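Flulico trains sorting arms with its own bench staff

Staff who sort and repack returned goods at Flulico's depot in Sarkville are now spending part of each week teaching machines to do the same job, under an arrangement the company says will run until at least June.

The depot takes back stationery, small hand tools and toiletries that customers of several online shops have sent back. Every item is taken out of its bag, looked over, and put into a tray for resale, repair or scrap. Until last year all of it was done by hand at long benches. Two robot arms were put in at the end of one line in the autumn, supplied by the automation firm Zarby, and they now deal with boxed goods on the day shift.

Loose items have been harder. Soft pouches, pens, bottles and anything with an odd shape were left to people, and still are for the most part.

To change that, Zarby has set up a recording room on the first floor of the depot, where sorters carry out short tasks using hand-held grippers in place of their fingers. The movements are recorded and used to train the arms downstairs. Thirteen members of staff have signed up so far, out of a bench workforce of 189.

Bożena Kaczmarczyk, who has worked on returns for Flulico since the depot opened, was among the first to try it. She said the first week was slow going.

"You know how to pick up a pen, you've done it all your life, and then you've got these things in your hands and you can't do it," she said. "I dropped nearly everything on the Monday. By the end of the week I'd stopped thinking about it so much."

She now does two sessions a week, each lasting 35 minutes, with the rest of her hours on the bench as before. Sorters are not allowed to do two sessions back to back. That rule came in after several people complained of sore wrists in the first month.

A session is made up of short runs. The sorter is given a task such as moving a tool to the other side of the table, standing a bottle in a tray or turning a pouch the right way round, does it, sets the things out again in a new arrangement and repeats it. The target at the start was 200 runs per person per week. It was dropped after a meeting between staff and managers, and there is now no weekly figure.

Rebecca Melis, who manages the Sarkville site, said the target had been a mistake.

"It came across from the supplier's side and we put it straight on the board without asking the people doing it," she said. "They told us fairly quickly that it made them rush, and rushed runs were being thrown out anyway. So we took it down."

Pay was the other point of argument. Sorters on the benches earn a bonus linked to the number of parcels they clear, and time upstairs did not count towards it. Some staff found that two sessions a week left them worse off. Since the start of the year the company has paid the recording hours at the sorter's own average bonus rate, worked out over the previous quarter. A separate hourly supplement, which staff had also asked for, was turned down.

Marisol Olvera speaks for bench staff in talks with the company. She said the pay change had settled most of the immediate complaints but that people still wanted to know where the work was heading.

"The question I get asked in the canteen is a simple one. If I teach it to do my job, what do I do after that?" she said. "We've got an answer for this year. We haven't got one for the year after."

Flulico has given a written undertaking that no bench jobs will be cut at Sarkville as a result of the arms before the end of the current pay agreement. It covers permanent staff. Agency workers, who are brought in mainly after Christmas and during the summer sales, are not included, and Ms Olvera said she would be raising that again at the next round of talks.

Ms Melis said the company expected to take on fewer agency staff as the arms handled more of the load, but could not yet say how many fewer. She said the depot had struggled to fill late shifts for some time and that the machines would be used there first.

The change can already be seen on the line with the two arms. It used to have a sorter at every position. The places nearest the arms have gone, and the people who worked there have moved either to the repair tables or to a new job called line minder, which means watching both machines, clearing jams and dealing with whatever they reject.

Ezequiel Jaramillo moved to line minding in the winter. He said the work was easier on his back but less sociable.

"On the bench you've got somebody on each side of you and you talk all day," he said. "Now I'm walking up and down with a headset on. I do like that I'm not lifting. I'd go back to the bench for a day a week if they let me, just for the company."

He said most stoppages were short. Torn bags cause many of them, and so do labels that have come loose and stuck to the belt. The arms set aside anything they cannot identify, and early on that included a great deal of perfectly ordinary stock. He keeps a notebook of the items that come back to him most often, and it is passed to the recording room so that the same sort of thing can be used in the sessions.

The objects on the recording table are changed regularly, though there are seldom more than a handful out together. Araceli Camacho, who runs the sessions for Zarby, said mixed items were more useful than a table full of the same product.

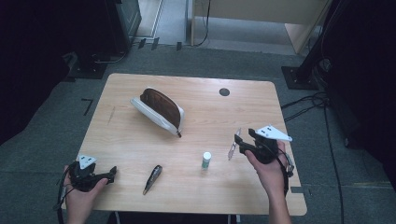

A pencil pouch, a small bottle, a utility knife and a screwdriver-like tool on the table, with a gripper in each hand. Photo: Flulico

"A pouch has to be held differently from a bottle, and people who do this for a living make that choice without stopping," Ms Camacho said. "We had our own engineers do some of it at the beginning. The sorters were better, and they were better in ways we hadn't thought to ask about."

One of those, she said, was the way experienced sorters shift a long thin item a little before picking it up, so that it sits properly in the grip. Another was how they use the second hand to steady something that might roll. Both habits are now included in the written guidance given to people on their first session.

Staff can ask to see the recordings they have made, and can have them deleted up to the point at which they are passed on for training. The microphones are switched off. Ms Olvera said that had been a condition of staff taking part at all, along with a promise that the recordings would not be used to judge how fast anyone works. A notice setting out both points is up by the door of the room and in the canteen.

Knives and other blades are handled under the same rules that apply on the benches. Sorters wanted that put in writing too, as the grippers leave less feeling in the hand and it is harder to judge how firmly something is being held. No injuries have been reported from the sessions apart from the wrist complaints.

The next stage is a trial on the late shift, with one of the two arms taking loose goods from a single supplier. It will be stopped and looked at again if more than a set share of items has to be sorted a second time by hand. Ms Melis would not give the figure, saying it was still being agreed with Zarby.

Flulico's other depot, at Quezada, does not have any arms and has no date for getting them. Two sorters from there have visited Sarkville to see the line, and Mrs Kaczmarczyk was asked to show them round the recording room.

"They had the same faces on as we did," she said. "I told them to have a go with the grippers before they made their minds up. One of them was all right at it. The other one dropped the lot, same as me."

More places in the sessions will be offered to bench staff next month. Those who want one should put their name down with their shift leader, and people who applied last time and were not picked do not need to apply again.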